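Stesto Two-Arm Station: Operator Guide
Last updated 2 February 2023
By Nerys Mostyn, Landeg

4. Recording a carton-folding task by remote control

4.1 Seat both leader handles in their cradles before you switch on the follower arms.

4.2 Place the flat cutout on the table within reach of either arm.

4.3 Pick up one piece by its upper edge and let it hang clear of the table.

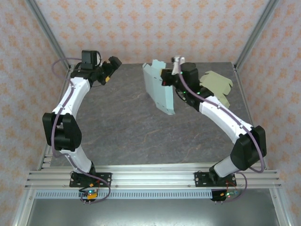 Figure 8. Right arm holding a folded piece.

CAUTION: Keep hands off the table while the arms are live. Pause with the foot pedal first.

4.4 Press Record and wait for the tone. Move slowly -- jerky motion is stored along with everything else.

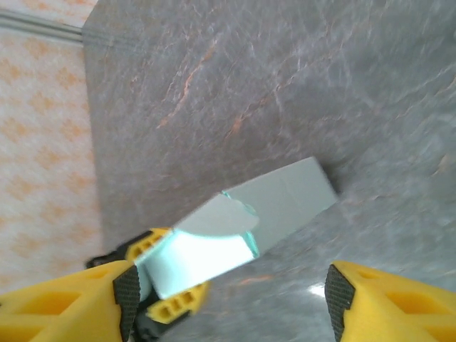
4.5 If one arm must pass the carton to the other, close the second gripper fully before you open the first. Hold still for 2 seconds after the handover.

4.6 Stop the recording with both grippers open. Save or discard it before starting another.

NOTE: Record more than 11 good runs before training. 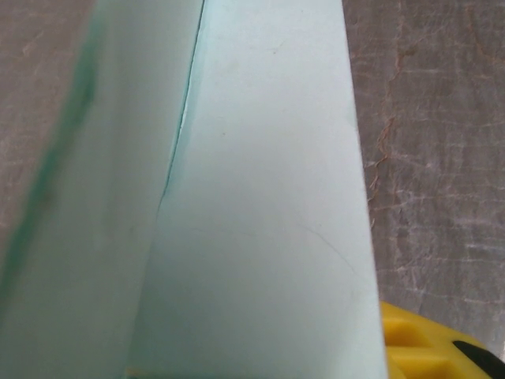
4.7 Check the wrist views on playback. Each fold should stay in view while you work on it. A large panel can cover most of the view, with just one yellow finger left showing in a corner; if that lasts through the whole fold, turn the wrist and record the run again.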